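4. Kitchen Use in the Shared Houses

4.1 Setting and households

The interviews reported in this section were carried out in 34 shared households in Kolberg, all of them renting from one of two landlords. Most of the houses were built as single-family homes and later divided by bedroom, with one kitchen left in common. Household size ranged from three adults to seven. We excluded houses where two or more residents were related, as earlier work on shared housing suggests that relatives divide kitchen work along lines set long before they moved in.

Participants were asked to keep a kitchen diary for 10 days and then to take part in a single interview, usually at the kitchen table or counter. The diary form asked for the time of each visit to the kitchen, what the person did there, who else was present, and whether anything was left for later. In all, 133 residents returned a diary that could be used. Diaries with fewer than four completed days were set aside, although the people who wrote them were still interviewed.

The houses differed in age and layout, but the kitchens had a good deal in common. In nearly all of them the sink was set into the main run of counter, so that washing up, preparing food and putting down bags or mail took place along the same surface. Residents rarely described these as separate zones. When asked where they prepared food, many answered "next to the sink," and when asked where they left dishes to be dealt with later, they gave the same answer. Figure 4 shows a counter of this kind.

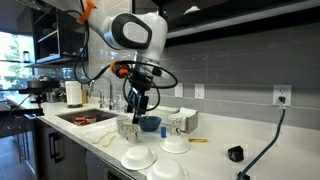

Figure 4. Counter and sink in a kitchen, with a paper towel roll on its holder and a blue bowl on the countertop.

Evaristo Ventura objected, on reading an early draft of this section, that we were treating the counter as if it were the problem. In his view the same disputes would come up in a kitchen twice the size, and what mattered was how long people expected a dish to stay where it was put. "Ask them about time," he wrote, "and leave the furniture out of it." We have kept the material on layout but went back to the diaries with his comment in mind, and the next part of the section is organized by time.

4.2 How long is "later"?

Almost every resident we interviewed accepted that dishes could be left for a while. Disagreement was over the length of the wait. Three informal limits came up again and again: until the person had finished eating, until the end of the evening, and until the next morning. A small group of residents gave no limit at all and said they washed up when they needed something that was dirty.

The end of the evening was the limit most often named, yet it was also the least clear. For residents with early shifts, the evening ended at 9 p.m. or soon after. For students and restaurant workers it might end at 2 a.m. Two people in the same house could both say they cleaned up "before bed" and both be telling the truth, while one of them came into a full sink every night. In the Barrera Street house this had gone on for most of a year before the residents compared their hours, which they did for the first time during our group interview.

The morning limit caused less trouble than we had expected. Residents who left dishes overnight tended to say so openly when they moved in, and the others planned around it. One woman in the Hidamholm building kept a pan and a plate in her bedroom for this reason. She did not describe the arrangement as a complaint.

4.3 Unclaimed items

The diaries also recorded items that no resident would claim. These were mostly cups, glasses and spoons. Plates and pans could usually be traced to a particular meal, and so to a person, but a cup could have been used by anyone, including a guest. Residents used several methods to deal with unclaimed items. Some washed them along with their own. Some moved them to one side of the sink and washed around them. In a few houses there was a box on the floor or on top of the refrigerator where such things were put, and anything still in the box at the end of the month was given away.

Moving items to one side was the most common method and also the one most often mentioned as a source of irritation. People who did it saw it as neutral. People whose cups had been moved often took it as a message. A resident of one house said that finding his mug pushed up against the wall was worse than being told to wash it. His housemate, interviewed separately the same day, said she had moved it to make room for a cutting board.

Houses in which each person owned marked or distinct cups had fewer unclaimed items in the diaries, but they did not report fewer arguments. Where ownership was plain, a dirty cup pointed to a person, and residents were quicker to speak up.

4.4 Written rules

Eleven of the houses had written rules of some kind. Most were a single sheet taped inside a cabinet door or to the refrigerator. The landlord Drusura supplied a printed list to its tenants, and six houses still had it up. Residents could seldom say what was on it. Rules that residents had written themselves were better remembered, but they tended to be narrow and to refer to one past event, such as a blocked drain or a scorched pot. New residents read these rules without knowing the event and found them odd. In one house the sheet said only that rice was not to go down the sink, and the person who had written it had moved out two winters earlier.

Cleaning rotas were less common. Five houses had one at the time of the interview and another nine had tried one and dropped it. The reason most often given for dropping a rota was travel. A resident who was away for a weekend missed a turn, the turn was not made up, and the next person waited. In the houses where the rota had lasted, turns were tied to a task and left open as to the day, so that a person on floor duty could mop at any point in the week.

We did not find that rotas were linked to household size. They were somewhat more common where at least one resident had lived in the house for over three years, and in four of the five current cases that resident had drawn up the chart. Section 5 looks at these long-term residents in more detail, along with the handling of shared food.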